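Visit report: Faltent demonstration rooms, Calusthorpe
By Annick Pons

Tanvir Gunawardena and I went up to Calusthorpe in January to look at the two-handed manipulation package Faltent is selling to small integrators and training centers. We were there on behalf of the Pruditwood workshop, where we have a budget line for one system this year and a room that is already wired for it. The visit ran from 9:30 in the morning until a little after three. What follows is taken from my notes and Tanvir's, with the parts that repeat each other taken out.

Getting there

The site is on the old dairy road, past the second traffic circle. The sign is small and faces the wrong way if you come from the train station, so we drove by it once. Visitor parking is behind the building. You need to give a license plate number at the desk, and the desk is a long walk from the lot, so write it down before you leave the car.

We signed a short visitor form and were given shoe covers, which we were told we could take off again once we were through the assembly hall. Photography of the hall was off limits. In the demonstration rooms we could take whatever we liked.

The assembly hall

Faltent builds the arms and hands on the ground floor. The hall is smaller than I expected from the brochure. Hands are put together at benches along the window side, and each one goes onto a test stand afterward, where it opens and closes for 21 hours before anyone attaches it to an arm. Several stands were running when we walked through. The noise is a steady dry clicking, and people at the benches nearest to it wore ear protection.

Tanvir asked about tendons, since the last hand we had at Pruditwood stretched a cable every few weeks and had to go back each time. The production lead said the present model uses geared finger joints and has no cables past the wrist. A finger can be replaced with a hex key and one connector. He let Tanvir try it on a bench unit. It took him 13 minutes the first time, including a dropped screw, and he thought he could do it in half that with practice.

Spare fingers are sold singly or in a set. We asked for the single price in writing and have not received it yet.

What is in the package

The base offer is called Khokhar. It consists of two arms with five-fingered hands, a controller cabinet, a table mount, the simulation software and a set of practice tasks. The cabinet is about the size of a two-drawer file cabinet and has its fan outlet at the back, so it cannot be pushed flat against a wall. Our room has space for it on the left side only, and the cable run would have to cross the doorway unless we move the bench.

The simulation license covers 6 seats. More can be added, but only in blocks, and the blocks are priced by the year. The arms and hands are bought outright. Maintenance is free for the first year and then optional.

Software updates come through a download page and can be installed offline. That matters to us because the Pruditwood network does not allow equipment in the workshop to reach outside. The sales engineer had dealt with this before and showed us the offline installer without being asked twice. It does need a machine restart, and the arms have to be recalibrated afterward.

The hardware demonstration

Before lunch we saw the real arms in a room on the second floor. The routine was a simple one — pick up a part from a tray with one hand, pass it to the other, and set it down in a fixture. It was repeated with a plastic bracket, a cardboard sleeve and a rubber plug. The bracket and the sleeve went well every time we watched. The plug was dropped twice at the handover. The engineer put this down to the plug's surface and said the grip force for that part had not been tuned. That may be right, but we handle a lot of rubber parts and would want to see it tuned before we ordered.

The speed was slow. We were told it could go faster and that demonstrations are held back for visitors standing near the table. I would have liked to see one run at full speed from behind the glass.

The emergency stop is a wired button on a coiled lead. There is a second one on the cabinet. Both worked when we pressed them, and the arms held their position when stopped. Restarting took under a minute.

Lunch was in the staff canteen and was soup and rolls. We used the time to go over the price sheet with the sales engineer, who was clear about what was and was not included. Delivery is included. Installation is not. The table is not included either, which the brochure does not make obvious, and the mount needs a top that is at least as thick as the one they use in the demonstration room. They will send a drawing.

The simulation room

The afternoon was given over to the software, and this was the part we had mainly come for. Trainees would spend most of their hours in it, and the arms themselves would be booked for short sessions at the end of a unit.

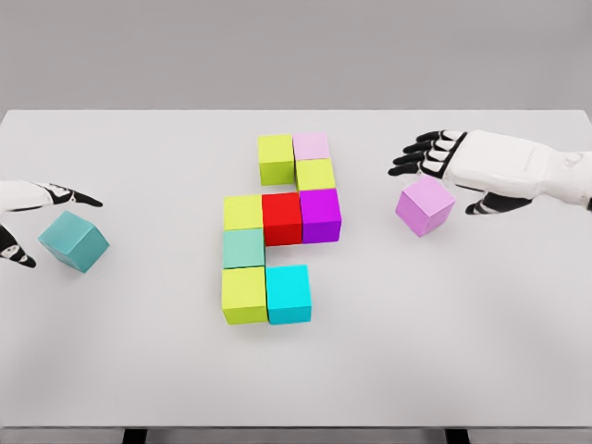

Khokhar's practice tasks are grouped by the number of hands they need, and a trainee can open any of them without finishing the ones before. We spent the longest on the block tasks. The layout we used had a stair-stepped patch of colored cubes in the middle of a plain white table, with a teal cube lying loose near the left hand and a pink one near the right. Tanvir took the controls first and worked on the pink cube while I kept notes. The modeled hands are white with black fingertips, and the dark tips are easy to follow against the pale tabletop. I had more trouble with the light gray wall and white table together, because with so little in the background I found it hard to judge how far a fingertip was above the surface. The shadows help some. There is a setting for a second viewpoint from the side, and I would turn it on by default for beginners.

Color can be changed for any object in a task file. We asked about this because one of our instructors is color-blind and would have difficulty with some of the standard sets. The editor is a plain list with a color picker beside each entry. You can also swap the colors for letters or patterns, though the patterns took a while to load on the machine we were using.

Each attempt is saved with its joint positions and can be replayed at any speed. The library that ships with the license holds 794 recorded attempts, good and bad, and an instructor can mark the point where one of them went wrong and attach a note. Tanvir opened several of the failed ones and thought they were more useful than the good ones for teaching. Search is weak. You can filter by task and by date, but there is no way to look for, say, all attempts where an object was dropped, unless someone has typed that in a note.

The same task file is meant to run on the real arms once the objects have been measured in. We did not see this done. The room upstairs was booked for another group by then, and the engineer offered to run it for us over a video call later in the month.

Points raised at the end

We finished with half an hour in a meeting room. Tanvir asked about the noise of the cabinet, which is noticeable in a small room. There is a quieter fan kit at extra cost. I asked about training for our own staff. Faltent runs a two-day course at Calusthorpe, with the price per person, and will come to the customer for a group. The on-site course needs the arms installed and working beforehand.

Delivery is up to 13 weeks from order. The simulation license can start right away, so trainees could begin before the hardware arrives. A trial license is available for one seat, and we have asked for it.

Still open after the visit:

Price of a single replacement finger, in writing.
Drawing of the table top and mount.
Handover of a rubber part with the grip force tuned, either by video or on a second visit.
One task file run in the simulation and then on the arms.
Whether the side viewpoint can be locked on for a group of users.

Tanvir would order the simulation seats now and decide on the arms once the rubber part has been shown. I would wait for both, mainly on account of the yearly seat price, but I have no objection to starting the trial. The price sheet and our handwritten notes are in the blue folder in the workshop office.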